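Oat flour at home: quick tips before you buy another bag 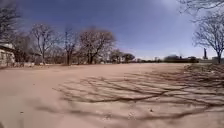 Lev Derkach

Right, short one today. Had three emails asking how I do my oat flour so putting it all in one place.

Oats first. If you're baking for a coeliac the packet has to say gluten free, plain oats won't do. And some coeliacs can't have oats at all so ask before you bake.

Blender needs to be bone dry. I rinse mine the night before and leave the lid off. Fill it a third full, no more. Pulse, shake, pulse again. Two minutes tops or it warms up and clumps round the blades.

Sieve it. Bits left in the sieve go back in, or in your porridge.

Weigh, don't use cups. My flapjack biscuits take 206 g oat flour, 126 g butter and 8 g baking powder. Sugar to taste, I use very little. Egg if the dough's crumbly – depends on the flour. Bake 19 minutes at 170 fan and leave them on the tray till cold, they're to soft to lift before that.

Let the dough sit. Half an hour in the fridge. Oat flour drinks slowly and if you skip this you get gritty biscuits. Same with pancakes, ten minutes will do there.

Too crumbly? Spoonful of ground flaxseed in warm water, wait, stir in. Urho Mustonen swears by psyllium instead, fine but go easy, half a teaspoon or it's rubber.

Storage. Jar, tight lid, cupboard away from the cooker. I make a month's worth. Freezer if you've done a big batch – straight from frozen is fine for baking. Smell it first, if it smells like old paint bin it.

Separate sieve and wooden spoon for gluten free stuff. Mine have a bit of red tape on teh handle so they don't get borrowed.

Buckwheat and rice flour another time, probably March. The Zoler mill question as well, haven't tried one yet.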